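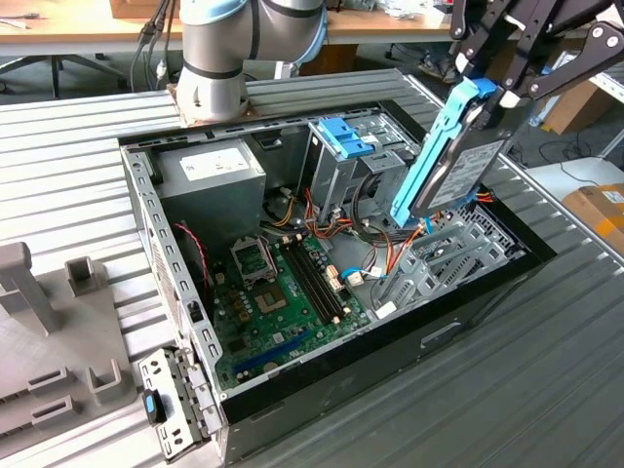
Side panel off, drive out of its bay, blue caddy still on.

So I finally did something about the family photos. I've been putting it off since May, when I went looking for one picture of my grandmother's porch and spent a whole Saturday not finding it. I had folders inside folders. I had one called "New Folder (3)" with another one called "sort these" inside it, and I can tell you that in all those years I never sorted these.

Everything lived in four places. There was the old desktop, the laptop, my phone, and a shoebox of prints that came to me when we cleared out the house in Pladton. The shoebox turned out to be the easy part! You can pick up a print, flip it over, and there's my aunt's handwriting telling you who it is and what they were eating. Try doing that with DSC_0047.

My first pass over the digital stuff came to 2,633 pictures, which I thought was pretty restrained until I saw how many were the same picture. We took a trip to the lake one summer and I seem to have photographed one heron for an entire afternoon. I kept two herons. After the duplicates and the blurry ones and all the parking garage signs (so I'd remember where the car was, I guess?) I was down by 400 or so and feeling very pleased with myself.

Then I got stuck, because the next part is deciding. Do I need eleven shots of a birthday cake? What about the one where everybody looks awful but my dad is laughing? I kept that one. I kept a lot of those, to be fair, and I deleted plenty of nice posed ones where we all look like we're waiting for a bus.

What helped most was giving up on clever categories. I had a whole plan with people and places and events, and it lasted one evening. Now it's just a folder for each year, and inside that a folder for anything big enough to have a name. If I don't know the year I guess from the haircuts – my bangs are a pretty reliable calendar.

I keep two copies now, one at home and one at my sister's, and I've written myself a note to update hers every time I visit. We'll see how that goes.

Next up is the prints. I bought a Grona album with the black paper pages and those little stick-on corners, and I've done six pages so far. The corners are fiddly and I've already glued one to my sleeve. I still haven't found the porch, by the way. My sister thinks it might be in a box in her attic, so I'm heading over there with a flashlight next weekend.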